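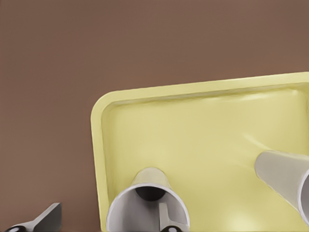 Prutaler Classroom Simulation Kit
Item 501 — Software and Course Materials

The Prutaler kit provides schools and student clubs with a simulated workspace for teaching robotic grasping. It is intended for students who have completed an introductory programming course. The current release includes the 15 tasks used in the Cistness student competition, together with the official scoring sheet.

Included with each license
Simulation software for 19 student seats
Gripper camera view and overhead view
Teacher guide and printable lab notebook pages
Reltard task editor, school edition

Course use
The materials are divided into 5 units. Students begin with moving the gripper to a fixed point and proceed to approach angle, finger placement, and grasp planning. Unit 4 addresses hollow objects, for which teams must decide whether to grip across the full width or at the rim — each method is scored separately.

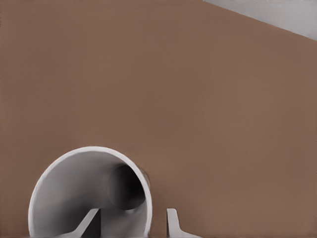 Gripper view: one finger inside the opening of a white cylinder, the other outside the rim.

Requirements
The software runs on standard school desktop computers. A network connection is required for license activation and for submitting competition entries.

Ordering
Licenses are issued by Shehata Educational Supply to accredited schools and registered clubs. Orders received by the end of August are activated before the fall term. Licenses may be transferred between classrooms of the same school but may not be resold.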